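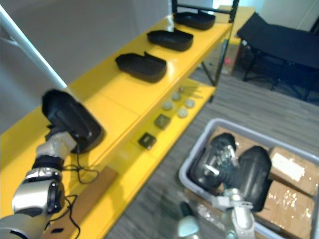

Coursework > Game Design > Final Reports

Category: Student Work, PC Games

Print this page | E-mail this page

Skokeo: Report on Our Second Semester Project

When our group started on Skokeo last October, we wanted to make a small puzzle game for the PC that a tired person could enjoy after supper. You play a mail carrier in Flestedholm, a hilly little town where the streets rearrange themselves every night, and you have to get your letters delivered before the evening ferry leaves. We loved the idea from the first meeting — maybe a bit too much, because we drew far more streets than we could ever use!

The finished build has 30 levels. Most of our time went into the Valentini bakery level, where the player has to cross the same square 2 times without meeting the dog. Our path-finding code kept sending the dog straight through the fountain, and fixing that took us most of a month (we still have a soft spot for the swimming version).

We put the demo on the department page and it was downloaded 400 times, which made us very happy. The feedback form brought in plenty of kind words and one fair complaint, that the map is hard to read on a small laptop screen. We have made the street names larger for the next build, and the save menu is getting some attention too — it loses the last letter if you quit while the ferry horn is sounding.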